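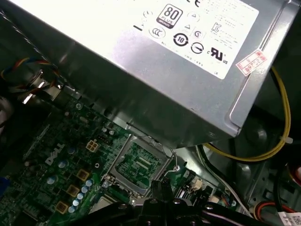

A power supply with its label showing, over an open desktop case

I've been thinking about the word "should" this week. I said it to myself so many times on Monday morning that I started to hear it like a dripping faucet. I should call my aunt. I should want to cook more. I should be over that thing by now (it was a small thing, and no, I'm still not over it).

So I've decided I have an opinion about this, and the opinion is that most of us would be kinder people if we stopped trying to improve ourselves every single day. There, I said it!

I know how that sounds in January. Everybody's got a plan. I had one too – a pretty notebook with 13 goals in it, written in my good pen, with little boxes to check. By the second week I had checked two boxes and was snapping at my husband over the dishes, and one of my goals was "be more patient." He didn't mention it. I almost wish he had.

My trouble with the notebook is that it turned me into a job. I'd go for a walk by the river, which I love, and I'd come home and tick "walk," and somehow the walk felt smaller. I read a novel with one eye on the page count. I even caught myself being nice to the lady at Drosolley Bakery and thinking, well, that's my kind act for the day. Yuck. She deserved better than being my kind act.

Now, I'm sure some of you are lovely list people and your lists make you happy. My friend swears by hers and I believe her. She paints, she runs, she remembers birthdays. But she also started out liking herself pretty well, and I think that matters more than the list does. If you begin from "I'm fine, and I'd like to learn Spanish," you'll probably have a nice time learning Spanish. I was beginning from "there's something wrong with me," and no amount of Spanish is going to fix that.

I'm 49. I've been working on myself since I was a teenager with a stack of magazines, and a lot of what I was fixing back then I'd now give a great deal to have back. My loud laugh, for one. I spent years turning it down. It came back the other night on the phone with my sister, this big honk, and the dog left the room.

So the notebook is in a drawer. I tore out the first few pages and I'm using the rest for groceries and phone messages. I still walk. I called my aunt, too, and we talked for an hour about her neighbor's fence and a soup she'd made that came out too salty. I'm calling her again on Sunday.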